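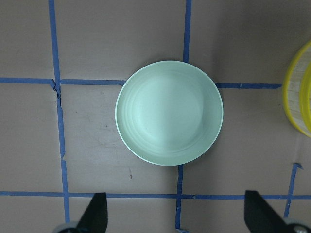 Skiltden cereal bowl, mint green
Reviewed after nearly 30 days of use

I bought two of these in August to replace a set of stoneware bowls that had chipped one after another. The Skiltden comes in a few colors and I picked the mint green. It is a pale shade, paler than the swatch on the Dravside store page, and it changes with the light. With a window on one side, half of the inside looks nearly white and the other half a duller green. Under the kitchen ceiling light it evens out. If you want a strong green, get a different bowl.

Shape
It is a plain round bowl with a thin rim that is slightly lighter than the rest. Inside there are a few shallow rings that step down to a flat center. I wondered if food would collect in them. Oatmeal does, a little, if you let it sit for an hour. Yogurt and soup rinse right off. The rings are faint enough that a spoon passes over them without catching.

The flat center is the part I like most. A scoop of rice or half a grapefruit stays where you put it, and a whisk reaches everything. I have beaten eggs in it most mornings and none has gone over the side yet, though three eggs is the limit if you whisk hard.

Size
The listing calls it a cereal bowl and that is accurate. It holds a normal serving of cereal with milk and room to spare. It is too small for a dinner salad. For a side salad, chopped onions, dip or a handful of chips it works well. I also use one for screws and picture hooks when I have a job going, and the pale inside makes small parts easy to find.

Cleaning
Both bowls have gone through the dishwasher on the top rack almost every night. No fading that I can see and no scratches from the forks. Tomato sauce left a light orange tint the first time I let it sit overnight. Baking soda and a wet sponge took out most of it. The second bowl has only had breakfast in it and still looks new.

Water does pool in the foot when the bowl is upside down in the rack – not much, but enough to drip on the counter when you put it away. Tip it first.

Compared with the Vitotis
I had a Vitotis bowl of about the same width before this. The Vitotis has a thicker rim and a rounded bottom, and it feels better in the hand when you eat on the couch. It also rocks on a table if you bump it. The Skiltden sits flat and stays there. My sister has the Jia set, which stacks tighter than either one but costs more and only comes as a full set.

Complaints
The price sticker was on the inside and left glue behind. Cooking oil and a paper towel removed it. The thin rim gets hard to grip with soapy hands. And the store sells them one at a time with no discount for buying more, so replacing a full cabinet adds up.

Would I buy it again
Yes, for breakfast and prep. I plan to get another pair in the same green if Dravside still has them. For soup I would keep looking – I want something deeper, with a rim you can hold on to.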